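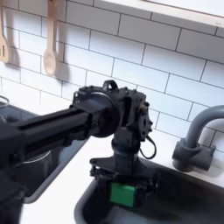 White tile behind the counter.

Opinion | Home & Family

I think we should stop eating dinner in front of our phones, and I say this as a person who did it for 7 years. When I moved to Solberg, I ate alone most evenings, and the phone was my company. I did not notice how the food tasted.

In December my neighbor Leif Fjeld invited me to his table. He has one rule – no telephones until the plates are washed. The first evening I was nervous and I talked too much. By the third visit I was waiting for it the whole day.

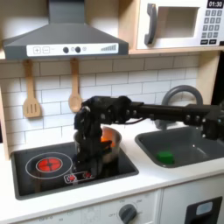

A pot on the cooktop, and 01:30 on the microwave.

Some people tell me that families are too busy for this. I understand, my shifts are also long. But a bowl of soup takes 20 minutes to eat, and we give much more time than this to the screen afterward. Children learn to talk by hearing adults disagree about small things, for example the price of onions. A restaurant cannot teach this, and a school has no time for it. 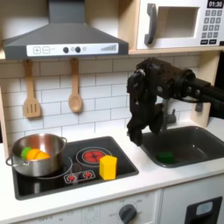
What if I live alone?
Invite one person, once a week, and cook something simple. Soup and bread are enough, and the guest can bring the bread.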